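Notebook, January. Tuesday, late, the long table at Verley.

Quit the Pernovis evening course today, two modules short of the end. I'd braced for a scene and got an automated email thanking me for my feedback, which I hadn't given. Spent 14 minutes on the cancellation form, most of them on the box marked "reason for leaving." Wrote "other."

State of the resolutions so far, for those of you who read this notebook over lunch:

Writing 1,000 words a day – managed it on four days, and one of those was mostly a letter to the gas company.
Walking to Fontes and back before work – yes, when dry. It has not been dry.
Phone in the drawer after dinner – going well, apart from the trips to the drawer. 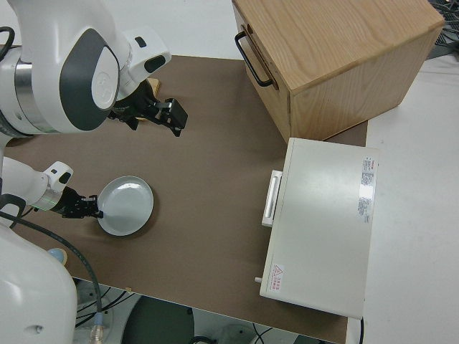

The bigger item is the move to Husturau in spring. I've now got 60 books in boxes and 100 still on the shelf, and the boxed ones are all the ones I keep wanting. Tried the method where you ask whether you'd buy the thing again. I would buy nearly all of it again, which says something about the method or about me. The desk lamp goes. The other desk lamp stays, pending review.

Budget is done, in pencil. I left a line for "unexpected" and then listed what I expect to go in it. 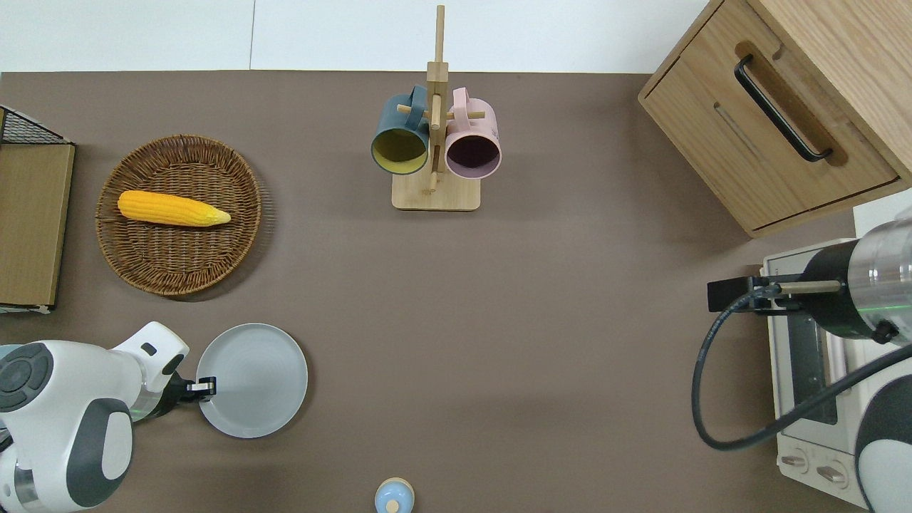
Still haven't settled what to do about the kitchen, where I own far more than one person can drink out of. My rule as of this afternoon: whatever fits on a mug tree comes with me. The wooden one here holds a dark teal mug with yellow inside and a pink one with dark purple inside, and it looks perfectly content with two. I have tried to picture myself living like that. I got as far as picking the first mug and then wanted a sub-list.

To do before the weekend: return the Pernovis binder, ask Verley whether my bench is free to pass on, find the tape. I had the tape this morning.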